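# About Cleledus

We make the Altow bench kit. One arm, one gripper, one wrist camera, the plate it bolts to, and the software that ties it together. You get it set up, you get shown how it works, you get a phone number that a person picks up.

Started in Trastevdale with two of us and a rented unit behind a tile shop. Orla Costello came from packaging lines, Jaruwan Bunnag from teaching electronics at night school. Both had seen the same thing too many times — a small shop buys an arm, the arm arrives, the arm sits in its crate until the one guy who wanted it takes another job. So we built the kit around the first week after delivery. Everything else came later.

There are 15 of us now. Still the same unit, plus the one next door. Tile shop has moved out.

## What's in the kit

- Arm, mounting plate and bolts
- Two-finger gripper, with spare finger pads
- Wrist camera and bracket
- Tang, our control software, on a small computer you plug your own screen into
- Cables, labeled at both ends (we learned)
- Printed quick start guide, 10 pages

Frame and worktop are extra. Plenty of customers build there own and that's fine, send us a sketch first and Jaruwan will tell you if it's going to wobble.

## What people do with it

Small stuff, mostly. Picking parts out of a tray. Turning labels the right way up. Sorting returned items at a repair counter. School labs use it for pick and place projects, a couple of colleges run it for teaching data, where a student guides the arm through a job and Tang stores the moves.

If your part is heavier than a full coffee mug, call before you order. If it's greasy, also call.

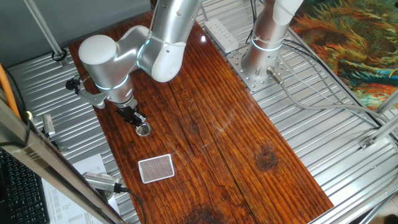
Trastevdale, August

Bench work on flat metal pieces and cards this month. The wrist camera rides on the side of the wrist and moves with the gripper, so the view stays close to whatever it's reaching for. Shiny round metal is hard on a camera, glossy wood under it doesn't help either, and we'd sooner find the problems on our bench than on yours. The light rings at the joints are easy to spot from across a room, which visitors always mention first.

Next Tang update has a new grip setting for thin items. Free for every kit already out there, same as all the updates so far.

## How it works with us

You call or write. We ask for a photo of your part next to a ruler and a rough idea of how many you handle in a day. Orla reads every one of these herself and she will say no if a cheaper fixture would do teh job. Happens more than you'd think.

If it's a fit, we do a trial on our bench with your parts. You get the video, good picks and bad ones both. Then a quote. Delivery and setup take one visit, training takes another, and after that you have support for as long as you own the kit.

Rental too — 4 weeks minimum, and the rental fee comes off the price if you keep it.

## Schools

Ask for the school price, we don't print it. Lesson sheets are included, written by Jaruwan, tested on actual teenagers. Teachers can come to the open bench on Friday afternoons, bring a class if you let us know first. Parking is tight, use the side gate.

## Get in touch

Cleledus, Unit 2347, Trastevdale. Ring the bell twice, the first ring doesn't always go through. Sales and trials: Orla Costello. Training, schools, and anything to do with Tang: Jaruwan Bunnag. Spare pads and cables ship the same day if you order before lunch.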